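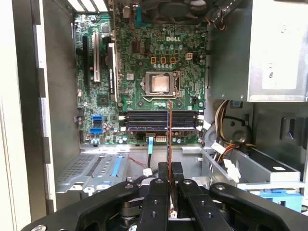
Welcome, and thank you for stopping by the Nudgate page! Nudgate is the robot arm I've been putting together at the Jarman workshop, mostly in the evenings and mostly with a mug of tea going cold next to me, and I've finally gotten far enough along that I wanted one place to put the pictures my sister keeps asking for. I'm Gwenllian Jenkins, I fix up old desktops for people on our street, and I have wanted a second pair of hands inside a computer case for as long as I've been skinning my knuckles on them.

## Memory day

Memory modules are what I've wanted to get to from the beginning, so you can imagine how pleased I am with this one. The two black fingers have the module by its sides, with that thin reddish-brown edge standing up between them, and there's a dark blue stick seated in the bank already. I do love a green Dell board with everything laid out where you can get at it — slots with white latches, one copper-colored processor sitting in its socket, and a power supply up high with its bundle of yellow, black and orange cables hanging down toward the drive bay. Those cables are my least favorite part of any case (ask anyone at Jarman!) and I've started planning the arm's path to come in well clear of them.

## A few notes for the builders among you

The arm kit is a Hurnus, bought secondhand, and the motor controller is from Kosance. I've rewritten the grip routine more times than I'd like to admit, and the whole control script now runs to 2,655 lines, a good many of them comments to myself. The closing speed is set at 50 on the Kosance scale, which goes up to 3,000, so yes, it's slow, and I'm perfectly happy with slow around somebody's motherboard.

The total so far is $516, including the bolts I bought twice in the wrong length. I keep the receipts in a cookie tin and I'll type them up if enough of you want the parts list.

Next on my list is the latches, which I still open by hand, and after that I'd like to try the little four-pin connectors. If you have a dead desktop in the closet and live close enough to drop it off, please do. Older ones are very welcome, dust and all!

Page last updated Sep 27, 2026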